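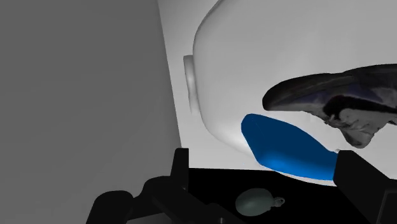

# Wrist view, cluttered bin set, 9th March

Picking up from where Harish left the sim collection. Goal for this stretch is a batch of grasp examples with mixed small objects close together, wrist camera only, so the policy stops leaning on the overhead view. Scene files are in the Revness folder under clutter_b. Same arm and gripper model as before, new object list.

## Setup

- Objects drawn at random from the Faulkner mesh pack, dropped from a low height and left to settle before the episode starts.
- Wrist camera only. Overhead is still being rendered but goes to a separate file and is not fed to training.
- Teleop by Tane for the first half, me for the second. Tegan did the labels.
- Table lighting fixed, from overhead. I want to vary it later, but one thing at a time.

The frame at the top is one I keep coming back to. Blue object right up against the finger on the right, dark mottled one just over it, and the big white one behind taking up most of the view. From the wrist there is very little background to go on, mostly grey wall and a patch of white. A person can sort the colors out at a glance. The dark one is harder, because its lower edge is ragged and I could not say from this view alone where a sensible grasp would be. The small pale green one over the palm is faint enough that I missed it on my first pass through the set.

## Counts

172 episodes recorded. 9 thrown out:

- most of those were objects that had sunk into each other at settle time and then popped apart when the arm got close
- a couple where the teleop link dropped and the arm froze mid-reach
- one where I picked the wrong object, which would be fine except the label said otherwise

I kept the failed grasps if the label was right. Annunziata asked for this last time and I agree with her. The last model had almost no misses in its data and had no idea what to do after one. Misses are tagged `miss` in the episode header, and slips are tagged `slip`. Please don't merge the two. They look alike in the final frames but the gripper width trace is different.

## Problems

**Black on black.** The fingers and palm are nearly the same value, and the lower left corner goes to almost nothing. The segmentation head keeps joining the left finger and the palm into one blob. It may not matter for grasping, but it throws off the finger-to-object distance we compute from the mask. Options are to lift the ambient light a little or to write the finger mask straight from the renderer. I lean toward the second, since we know the joint positions anyway.

**Thin visible regions.** Anything pale or small gets dropped by the filter that removes masks under a minimum area. Declan set that filter up for the Grarkelar work, where everything was a large box. It is too strict for these objects. I turned it down and reran the labels, and 977 masks came back that had been thrown away. Tegan spot checked a handful from each scene. Nearly all looked like real objects. The rest were slivers at object borders.

**Big objects.** When a large white object fills the view, the auto exposure in the camera model pulls everything else down, and the dark objects lose their texture. Exposure is now locked. Episodes from before the change have `exp=auto` in the header. I have not decided whether to re-render them. The joint logs are all there, so it is only machine time.

**Teleop style.** Tane approaches slowly and squares up before closing. I come in faster and at more of an angle. Plotting approach angle by operator gives two separate lumps. Some spread is good, but right now the operator lines up with the object list, because we swapped lists at the halfway point. That was careless. Next batch we alternate every few episodes.

## Quick training check

Fine-tuned the Arnimmont checkpoint on what we have, short run, default settings. It reaches for the named object more often than the old one did. It still hesitates when two objects are touching, and in 2 rollouts it closed on thin air next to the target and then held that pose until timeout. Too few rollouts to read much into. Videos are in the run folder.

## To do

- [ ] Finger mask from renderer (Harish)
- [ ] Re-render the auto exposure episodes, or decide not to
- [ ] Alternate operators and object lists
- [ ] Ask Declan whether anything in Grarkelar still depends on the old area filter before I change the default
- [ ] Add a settle check that rejects overlapping meshes at the start
- [ ] Lighting variation, probably April

Disk on the render machine is getting full. I moved the overhead files to the shared drive and left the wrist ones where they were, so paths in the loader still work. If you need overhead, change `root_oh` in the config.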